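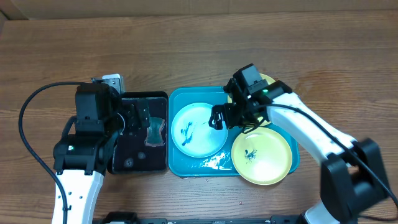 I wish more people got to teach a robot to wash dishes by remote control. It's the best hour I've had at work since June! You reach for a plate, the arm reaches too, and suddenly you care a great deal about how your own wrist turns. Lena Piątek at Narkent did 40 plates before lunch and came back grinning.

Could we write the motions out in code? Sure, for one plate. But a smear of blue near a center calls for a little extra scrubbing, and hands already know that — mine did, long before I could have explained it. Let the dishwashers teach.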